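Comforter keeps sliding off the side of the bed, tile floor
Home & Living > Bedding and Laundry
6 replies shown

hj_oltmanns
Posted 7/4/23
Looking for a mechanical fix, not a new comforter. My daughter's comforter is a light polyester fill with a brushed polyester shell. Fitted sheet is plain white cotton, over a thin quilted pad. The comforter migrates toward the open side of the bed. By morning most of the weight is over the edge and the hem is near the floor. The floor is tile, gets mopped often, and I would like the hem to stay out of it.

The mattress is 40 inches off the wall on one side and close to it on the other. I have tried tucking the foot end. It holds until she turns over.

Two questions. Does a duvet cover with corner ties do anything here, given that the comforter has no loops? And is there a clip that won't leave marks in the shell?

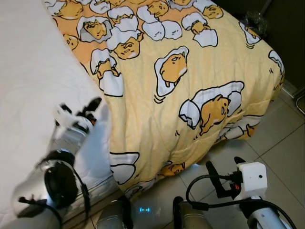
The print is the reason I don't want to replace it. She picked the sleepy egg yolks herself and has already refused a plain one. The shell fabric is thin and shows any pinhole, so safety pins are out. I used one once on the left corner and there is a run in the weave now.

tserra
Corner ties solve a different problem. They stop the insert from bunching inside the cover. They do nothing to hold the whole assembly on the mattress. If you add a cover you also add weight, and the weight on the overhanging side pulls the rest along with it.

What matters is how much hangs on each side. Measure the drop on the wall side and the drop on the open side. If the open side is longer, it will always win. Center it when you make the bed, then shift it a hand's width toward the wall.

Osian J
Disagree on the cover. A cotton cover against a cotton sheet has a good deal more friction than brushed polyester. I ran a Rondent percale cover over a slippery insert for two winters and it stopped moving. The added weight is small compared to the change in grip.

tserra
Percale is one of the smoother cotton weaves. If grip is the goal you want flannel, at least on the underside. I would also question whether your insert was the same weight as hers.

Osian J
It was a light summer one. Flannel would be better, agreed. Percale was still enough.

hj_oltmanns
A cover hides the print, so a cover is a hard sell in this house. Is there a version of this that leaves the top side visible?

Viola_L
Yes. Sew a panel to the underside only. Take an old flannel sheet, cut a strip 6 inches wide and as long as the comforter, and stitch it along the wall side, close to the existing seam. Leave enough strip free to tuck between mattress and wall. The tuck takes the load and the flannel does not slip.

Use a long stitch and a size 70 needle. Go into the seam allowance and stay out of the quilted area, or the fill will creep into the stitch line. Prewash the flannel on warm. If you skip that it shrinks later and the edge puckers.

hj_oltmanns
How does that survive the dryer? I wash this one every other week.

Viola_L
Mine has held since November on a similar comforter. Low heat, and shake it out halfway through. The strip dries slower than the shell, so check it separately before you put it back on the bed.

sbangash
Clips, for completeness. The Handasine ones with the silicone pad don't mark thin polyester, but they need a fold of fabric to bite on, and they let go if the fold is too thin. The Godoy ones hold better and leave a crease. I would not use either on a child's bed where she can reach them.

Also check the quilted pad. If it is loose under the sheet, the sheet moves with the comforter and you will blame the wrong layer. Pull the sheet flat, put a hand on it, and push sideways. If the wrinkles travel, the pad needs elastic corners.

tserra
Good point about the pad. I would do that before any sewing.

hj_oltmanns
Pushed on it. The pad moves, not a lot, but it moves. Ordering elastic straps for the corners first. If the comforter is still heading for the tile after that I will try the flannel strip.

Osian J
Worth turning the comforter a quarter while you wait, if it is near square. The long side may be what is hanging over.

hj_oltmanns
It is not square. Turned, it comes up short at the feet. We had the same trouble with the blanket we brought back from Murau.

Viola_L
Then leave it. Strip on the wall side, one row of stitching, backstitch both ends.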